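Talstead newsletter, April 2023

Kitchen tasks: where the collection stands

The Fesevari project has moved on to its second set of tabletop tasks, and several people have asked what the work consists of. Most of it is repetition. An arm carries out a short job on a small table, the run is recorded, the objects are put somewhere slightly different and the job is done again. Each run becomes one example for Lullik, the model we are training to choose the arm's movements from the camera views.

The first set was plain blocks and gave us 800 usable runs. The new one uses toy kitchen things and will be a good deal larger. We are aiming for 3000 runs by the end of June, spread over 4 tasks. "Into the pot" is the one under way now. The spoon stays on the table as a distractor -- Lullik has to learn to leave it alone.

Yupin Ongart is running the sessions. She asks operators to vary the approach a little from one run to the next, and to carry on if a grasp is poor but can be recovered. A batch made up only of clean grasps taught the earlier model very little about what to do when an object sat badly in the fingers. Runs where the object is dropped outside the walls are kept too, under a separate label.

Soft toys are harder than the blocks were. They squash, they turn as the fingers close, and the same toy can look quite different from one grasp to the next.

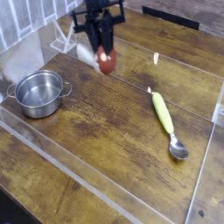

Something red in the gripper, with the pot to the left and the spoon to the right.
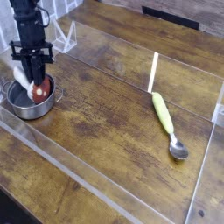
Labelling

All labelling is done in Fan, our in-house viewer. Each run needs a task name, a result (done, part done or failed) and the time at which the object is let go. Please don't guess the release time from the arm's movement alone. Step through until you can see the fingers open, and if they are hidden, mark the time as unclear.

There are 126 runs waiting for a second label. If you can take a share, tell Yupin which ones you have picked so that two people don't end up on the same batch. A practised labeller can get through up to 40 in a morning, but slower is fine.

Lullik will next be retrained once the second labels are in. Results will go in the June newsletter, with the failed runs listed by task.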